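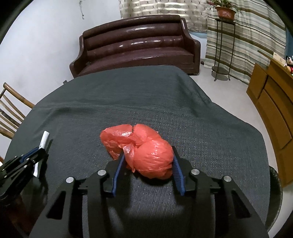
**Notes for my talk at the Grultport library – August 8, 2018**

Working title: What to do with the bag of bags

(Wait for the chairs to stop scraping. Thank Boglárka Lakatos for the invitation and for the tea. Mention the tea again at the end, there will be some left.)

Good evening, everybody, and thank you for coming out on such a warm night to hear a grown woman talk about plastic bags. When Boglárka first asked me what I'd like to speak on, I said I would be happy to do something on kitchens or closets, and she said, very kindly, that people can find plenty about closets already, but she had a drawer at home that wouldn't close. So I asked her what was in it, and of course it was bags.

Let me ask for a show of hands. Who has a bag somewhere in the house that is full of other bags?

(Let them laugh. Look at Tarek, his hand will be up.)

Now keep your hand up if you know what's at the bottom of it.

I grew up with one of these on a hook behind the kitchen door. My aunt Sawsan Haddadin kept it, and she kept it very seriously, too. Every bag that came home from the store was shaken out over the sink, smoothed on the table with the side of her hand, and folded. As a child I thought this was the most boring job in the world, and of course it was the one I was always given. I'd sit at the table with a heap of bags on the cloth and my feet not reaching the floor, and she would call over her shoulder, "Corners first!" I still hear it when I fold a fitted sheet.

So the first part of this evening is the sorting, and then we'll all fold one together, and then I have a few words about what to do with the bags you really don't need. If we run late I will skip the story about the ferry.

**Sorting**

Clear a table. Any table is fine, and you can leave the cloth on – in fact I like a cloth, because thin plastic slides all over a bare top and you end up chasing it. Sit down. Please do sit, this goes better as a sitting job, with the radio on or somebody to talk to on the sofa.

Tip everything out and pull the bags apart. The ones that were stuffed in will have gone into knots and lumps, and it helps to squeeze the air out before you start tugging. If the handles are tied, work at the knot with your fingertips a little. If it won't come after a minute, let it go. I once spent most of a phone call with my brother on one knot, and when I finally got it open there was a hole in the side as big as my thumb.

I make two piles. One pile is good bags, meaning no holes, no smell, nothing sticky. The other is everything else. I used to have a third pile for "maybe" and I'm sorry to say the maybe pile simply went back behind the door.

(Hold up the good one and the torn one. Pass them around, starting on the left side so that the back row gets them before the break.)

Brendan Madigan, who ran this same evening for the neighbors out in Karaki last December, has people hold each bag up to the window and look for daylight coming through. I've borrowed that from him. It works very well with the thin colored ones, the reds and blues, where a pinhole is hard to see against a dark cloth.

**Folding**

(Hand out bags now. Ayman Fakhoury has the box. One each, and spares for people who get the crinkly kind.)

All right, has everybody got one? Lay it flat in front of you with the handles pointing away. Smooth it from the bottom up toward the handles, so the air has somewhere to go. Take your time over this. If you rush it you'll have a little pillow in your hand later on and you'll wonder why.

Fold it in half the long way, and then in half the long way again, so you have a strip. Press it down with your palm.

Now from the bottom corner, fold up a triangle. Then fold the triangle over on itself, and over again, just like the paper footballs we used to flick at each other in school – until you're left with the handles. Tuck the handles into the pocket.

(Slow down here. Last time I was finished before half the room had found the pocket. Walk over to the ones who are stuck and do it with them.)

If yours came undone, well, so did mine the first 20 times. And if you don't have the patience for triangles at all, roll the strip up around two fingers and put a rubber band on it. My aunt would not approve, but she isn't here tonight.

**How many to keep**

I'm going to tell you my number and you're welcome to argue with me over the cookies. I keep 5 in the kitchen and 2 in my coat. That's it. When one gets used up, another one takes its place, and they always do come, don't they?

When we emptied out Sawsan's apartment, we found 400. I know because Tarek sat down on her kitchen floor and counted every one, and it took him the whole afternoon, and I think it did him good. Every single one was folded. We kept a jar of them and gave the rest away to the ladies at the market stall, who were delighted, and I still have that jar on my shelf at home.

The good ones you don't want can go to anyone who sells vegetables or gives away clothes – ask first, some have more than they can use. For the torn ones, ask at your own store if they have a bin for them. Boglárka has written out a list for Grultport and it's by the door.

(If there's time: the ferry to Hasamholm, the picnic, the wind. Keep it short. Don't do the voices.)

(Questions. Somebody will ask about paper bags. Say that paper bags are a whole other evening, and look at Boglárka when I say it.)

(Collect the spares. Give Ayman his box back.)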